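12 de noviembre de 2021
Por la redacción técnica de Piątek

La humedad de equilibrio debería figurar en la etiqueta

Quien compra un tablero alistonado en un almacén recibe tres datos fiables: largo, ancho y grueso. A veces recibe un cuarto, la especie, con una precisión que varía según el país y el humor del importador. El dato que determina si ese tablero seguirá plano en mayo no aparece en ninguna parte. Me refiero al contenido de humedad en el momento del encolado, y sostengo que su ausencia es un defecto de información comparable a vender cable eléctrico sin indicar la sección.

La madera es higroscópica. Por debajo del punto de saturación de las fibras, toda ganancia o pérdida de agua se traduce en un cambio de dimensión, muy reducido en el sentido de la fibra, apreciable en el radial y mayor en el tangencial. Un tablero compuesto de listones encolados de canto no escapa a esa regla. Reparte el movimiento entre piezas de orientación diversa, con lo que atenúa el abarquillado general, pero la variación total de anchura subsiste. Quien atornilla el tablero a un bastidor rígido comprueba la diferencia entre atenuar y suprimir.

El comercio ha resuelto la cuestión con una frase, «madera seca», que carece de valor técnico. Seca respecto de qué ambiente. Un listón al 12 por ciento está en condiciones razonables para un porche cubierto en un clima templado y está húmedo para una vivienda con calefacción continua. El mismo número es correcto en un caso e incorrecto en el otro. Por eso el número tiene que constar, para que sea el comprador quien lo compare con su destino.

En el taller de Dorkoncombe donde trabajé varios años llevábamos un registro manual de las partidas. La partida 1206, de arce, entró con albarán de «secado en cámara» y sin más indicaciones. Medida con higrómetro de agujas, la dispersión entre listones de un mismo tablero alcanzaba 4 puntos porcentuales. Se mecanizó igualmente, porque el plazo de entrega no admitía otra cosa. Las encimeras salieron planas, se instalaron planas y volvieron al taller en la temporada siguiente con juntas abiertas en las testas. El proveedor alegó mala conservación por parte del cliente. El cliente alegó material defectuoso. Ninguna de las dos partes podía demostrar nada, dado que el estado inicial no estaba documentado por quien tenía los medios para hacerlo.

La dispersión merece más atención que la media. Un tablero cuyos listones comparten una humedad algo elevada encogerá de manera uniforme, y un diseño con holguras lo absorbe. Un tablero con listones dispares desarrolla tensiones en las líneas de cola y escalones perceptibles al tacto, aunque la media sea impecable. Una etiqueta que declare solo la media sería un avance modesto. Una que declare media y dispersión permitiría decidir.

Se oponen a esta propuesta tres argumentos habituales. El primero es el coste. En las líneas de encolado que conozco la medición ya se realiza, puesto que el adhesivo exige un intervalo de humedad para curar de forma adecuada. El fabricante dispone del dato y no lo transmite. Imprimir dos cifras en una etiqueta que ya se imprime no altera la estructura de costes de nadie.

El segundo argumento es que la humedad cambia durante el transporte y el almacenamiento, de modo que la cifra declarada dejaría de ser cierta al llegar al comprador. La observación es correcta y la conclusión no se sigue de ella. Un valor fechado en origen es un punto de referencia. Permite medir en destino, calcular la deriva y atribuirla al tramo correspondiente. El almacén de Metamville al que compramos ahora guarda los tableros en una nave sin climatizar, a pocos metros del portón. Con el valor de origen sabríamos qué parte del problema es suya.

El tercer argumento, el más frecuente en ferias, es que el aficionado no sabría interpretar la cifra. Tampoco sabía interpretar el índice de protección de una luminaria de baño hasta que empezó a verlo impreso en todas las cajas. La familiaridad con una magnitud suele llegar después de su publicación.

Admito una dificultad real. Los higrómetros de resistencia dependen de la especie y de la temperatura, y dos aparatos bien calibrados pueden discrepar sobre la misma pieza. El método de secado en estufa es el de referencia, pero destruye la probeta. La etiqueta debería indicar, por tanto, el método empleado. Bitus, el programa de gestión que usamos para las partidas, tiene un campo para ello desde su primera versión. En nuestra base está vacío en casi todas las fichas, por falta de qué escribir.

Entretanto, el usuario puede aplicar medidas parciales. Conviene dejar el tablero en el local de destino, separado del suelo con rastreles y con aire por ambas caras, y medir en varios listones en lugar de uno. Conviene también sellar las testas antes que las caras, dado que por ellas el intercambio de agua es mucho más rápido. Las fijaciones al bastidor deben hacerse con taladros alargados en sentido transversal a la fibra. Ninguna de estas medidas sustituye al dato de origen. El plazo de aclimatación, en particular, se elige hoy a ciegas, y una semana puede ser excesiva o del todo insuficiente.

Comentarios

encolador_sur: De acuerdo en lo de la dispersión. Discrepo en las testas: si el tablero entra húmedo y las sellas el primer día, retrasas la salida del agua. Yo espero a que se estabilice.

M. T.: ¿Vale lo mismo para el contrachapado? En mi caso el problema es el alabeo, no la junta.

tabla100: En mi almacén pedí la humedad y me dieron el peso del palé.
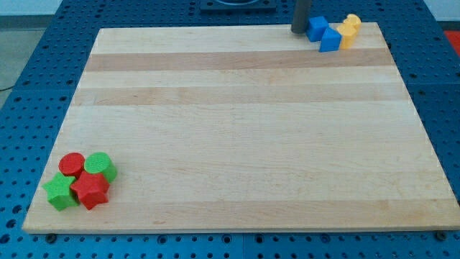
Tablero de listones encolados, con diferencias de tono y de veta entre piezas.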